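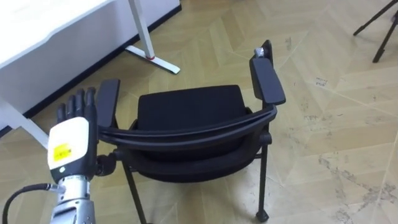
开场:先聊椅子(配第一张幻灯片)

大家下午好!今天我想用半个多小时只讲一件事:椅子。准确一点,是会客区和小会议室里那种带扶手的矮靠背椅。我知道听起来很窄,可是我讲这个题目讲了好几年,每次准备都还是很兴奋。

(停一下,让大家看图。)

幻灯片上的黑椅子,是从背后、从上往下看的角度。我们买椅子的时候总是看正面,看坐垫,坐上去颠两下就下单了。可是房间里的人一进门,先看到的常常是椅背!大家看这条上沿,又细又长的一道弧,边上还带一点点亮光;再往下,椅背的壳是向外鼓出来的,圆圆的。坐垫倒很低调,宽宽厚厚,哑光的面料,四个角都收得很柔和。一把全黑的椅子,光靠亮和哑就有了层次,我太喜欢这一点了。

第二部分:黑椅子配浅地面

浅米色的地面配黑椅子,轮廓特别清楚。好处是房间显得利落,坏处是摆歪一点点都看得出来(这里一般会有人笑,等一等)。我在 Zamudio 那个项目里吃过亏,会客区摆好了,站在门口一看,四把椅子朝四个方向。后来我们养成习惯:摆完以后退到门口,蹲下来看一遍,再站起来看一遍。

深色哑光面料还有一个老问题,就是浮毛和灰。记得提醒大家带一把软毛刷,顺着一个方向刷,别来回搓。

第三部分:扶手和桌子

这一段讲慢一点,问题最多。

先问全场:谁家的椅子推不进桌子底下?(举手。)买之前请量两个数,一个是扶手最高处离地的距离,一个是桌板下沿离地的距离。注意是下沿!Rutilio Medrano 在 Jukness 做茶水间改造的时候,量的是桌面,结果桌板下面还有一根横梁,整批椅子都停在外面,过道一下子窄了一截。他现在每次来听我讲都坐第一排,讲到这里可以跟他挥挥手。

椅子后面留多少地方?如果后面没有人走,我习惯留 80 厘米,够人把椅子拉开站起来。后面要走人,就留到 100 厘米。拿美纹纸在地上贴一贴,自己坐下、起来、绕过去,走两圈就有感觉了,比盯着图纸管用得多。

第四部分:怎么挪椅子

弧形靠背握起来很顺手,所以大家都爱抓着上沿往后拖。轻轻调个位置没问题,要挪远,请两只手,扶住两侧,抬起来走。地面是浅色的话,拖痕特别显眼。脚垫每季度翻过来看一次,磨平了就换,换就整把一起换,不然椅子会晃。

(如果时间不够,这一段压缩成两句,直接跳到预算。)

第五部分:预算

Hureck 那次的报价我拿来当例子:一把 466 元,换成带扶手的是 638 元。差价值不值?我的回答是看坐多久。等人的地方坐十分钟,没有扶手也很舒服;要开一下午的会,胳膊有地方放,人真的会放松很多。Cistberg 的那间小会议室最后是混着买的,长桌两头用带扶手的,两侧用不带的,推进去整整齐齐,漂亮极了!

提问环节备忘

有人问能不能混搭颜色:可以,先让椅背的高度一致,颜色反而好办。
有人问皮面还是布面:先反问房间朝向和空调位置,再回答。
有人要测量表:放在门口桌上,自取。
散场前请大家帮忙把自己坐的椅子推回去,顺便摸一摸椅背的上沿。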